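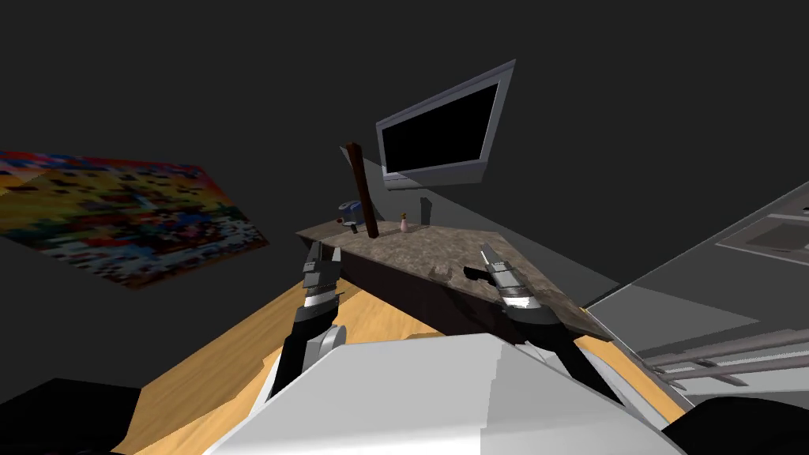

3 min read

Brolletmont Cue Sheets: data card

Hi, and thanks for stopping by! I run lights for small theaters, and over the years I ended up with a pile of cue sheets that people kept asking me to share. So I typed them up (it took most of a winter and a lot of tea) and put them in one place.

What you get

There are 977 cues from 47 productions, mostly plays, with a few musicals and one very long dance piece. Every production has its own CSV file, named after the venue and the show. The venues are the Brolletmont, the Tesisstead Playhouse and the studio space at Gutley, and I've kept them in separate folders.

Columns

cue: the cue number as it was called on the night, so yes, you'll find 12.5 and 12.7
page: script page, blank for dance
trigger: the line or move the stage manager called it on
up, down: fade times in seconds
level: overall intensity, 0 to 100
notes: whatever I scribbled in the margin, lightly cleaned up

Script lines in the trigger column are cut to three words at most. I don't have the rights to share more than that, and you don't need more to follow the timing.

Where it's messy

The early Tesisstead shows ran off a two-preset board, so their levels are my best reading of pencil marks. Treat them kindly! Gutley swapped dimmers partway through a season and I never went back to rescale the older files. Follow spots aren't in here at all. If "up" is empty, it was a bump cue, and if both times are empty I simply couldn't read my own handwriting.

Loading it

Any spreadsheet will open the files. If you use Ambaye, the little cue viewer I wrote to go with this, point it at a venue folder and it draws the whole show as a timeline. Keep the cue column as text or 12.10 will turn into 12.1 and you'll have a bad evening.

Using it

Teach with it, chart it, steal my fade times. Please credit the data set by name, and please don't sell it. If you spot a mistake, open an issue with the file name and cue number. I usually get to those between shows, and December is hopeless because of the panto.

Next up is a patch list for each venue. The Brolletmont one is half typed.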